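Section 5: Setting Up Your Bikadberg Reorder Account

Welcome aboard, and thank you for choosing the Bikadberg provisioning service for your boat. Most skippers get through this section in one sitting with a cup of coffee, so please don't feel you have to rush – the system saves each step as you finish it, and you can pick up again tomorrow if the tide has other ideas.

Before you start, have your boat's registration papers handy, along with the welcome card that came in your folder. The card has your account number on it. In the steps below we use 3449, so type your own number wherever you see that one.

1. Open the Stonuvis program on your phone or laptop and choose New Vessel. Enter the boat's name exactly as it is painted on the stern, including any accents. We once had a lovely ketch called Đàm sitting in the system as "Dam", and her order was handed over to a different boat entirely.

2. Type in your account number (3449) and press Link. The light beside the vessel name will change from gray to green.

Note: If the light stays gray, your account hasn't been opened at the dock office yet. Please call and ask for Etelka Antal, who looks after new accounts and is very patient with all of us.

3. Choose your home dock and your usual berth. Guests on a mooring should pick Launch Delivery instead and add a radio channel, so that the launch driver can reach you on the way out.

4. Build your stores list. This is the long part, I'm afraid, but you only have to do it once. Go locker by locker, choose Add Item for each product you like to keep aboard, and hold its barcode up to your device until you hear the beep. On rounded packages, turn the item slowly until the whole code faces you.
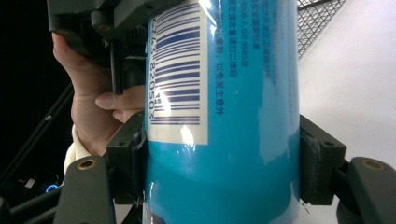
5. Set a low mark for each item. When your count drops to the low mark, the item moves onto your next order by itself.

Caution: The low mark counts single items, and the order quantity counts cases. Mix them up and you may find 96 cans of tomatoes waiting on the dock when you wanted a handful!

6. Choose an order day. Orders sent before noon on Monday go out with the first van of the week. Anything later waits for the next run.

7. Press Review, read the list through once more, and then press Send. You'll get a message with your order number, and you should keep that until the goods are stowed.

Note: From November on, the dock office keeps shorter hours, and launch deliveries depend on the weather. Piroska Sárközi posts the winter timetable by the fuel pump and inside the program under Notices.

If you see Error 71 at any point, the program has lost its connection. Move up on deck where the signal is better, wait a minute or two, and press Retry. Your list will still be there.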